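Tue 19 September

Club started back up last week and we are already behind. There are seven of us this year, and Mr. Kong (Nam-gil Kong, who also teaches shop) gave us the back bench again, so at least we have somewhere to leave things out.

The project is computer teardown. The arm has to pull parts from an old desktop without wrecking them, and we get scored on how many come out working. The Valham meet is in February. Each run is 20 minutes, and you get 3 tries at any one part before you have to move on.

Memory was what we worked on last spring, and I think we have that down. The latches are at the ends of the slots and they are always in the same kind of place. Cables are harder. 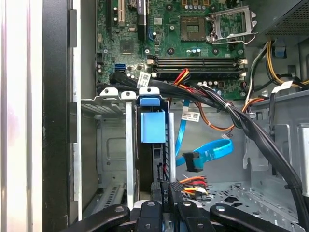

My job is the drive power plug. It takes a straight pull, and if the fingers come in at an angle they end up in the wires. Oton wrote the first version of the approach and it went in too low. I moved the start point up and slowed the last part down. We log every attempt in one big sheet, and the last row when I left on Friday was 439. Most of those are mine -- sorry to whoever has to read them.

Zako wants to do the data cables next. I would like to finish power first. We will probably argue about it on Thursday.

Still need: more zip ties, a second case to practice on, and the good screwdriver back.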